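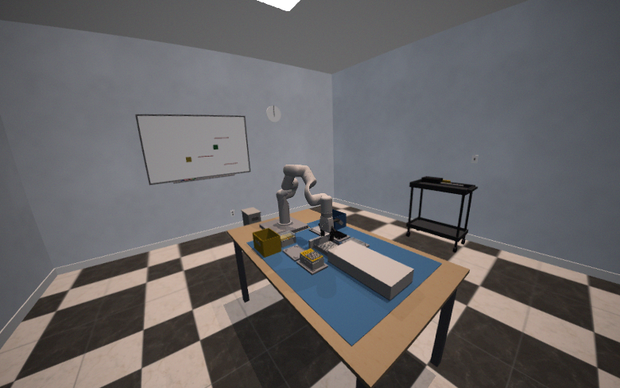

Hiring rooms at Stendolik House: common questions

How do I book a room?
Use the form on the bookings page or ring the front desk. We hold a provisional booking for 9 days, after which it is released.

Which rooms can I hire?
Brillus Hall seats 120 people. The Muli Room is smaller and suits classes, meetings and talks. Floor plans for both can be collected from the desk.

What does it cost?
Brillus Hall is £198 for a half day. Prices for the Muli Room depend on the time of day and are given when you book. Local charities pay a lower rate – ask before you pay the deposit.

Is there a minimum booking?
Yes, two hours. Setting up and clearing away count as part of your time.

Can we bring our own food?
Yes. Hot food has to be served in Brillus Hall. Dremimero, the café on the ground floor, can also provide sandwiches and drinks.

Can we put things on the walls?
Please use the boards and rails provided. Tape and pins damage the paint and we charge for repairs.

What if I need to cancel?
Cancel in January for a spring booking and you get everything back. At other times we keep the deposit.

Is there parking?
There is a small car park behind the building. Spaces can't be reserved, except for blue badge holders.

Last updated 2021-07-28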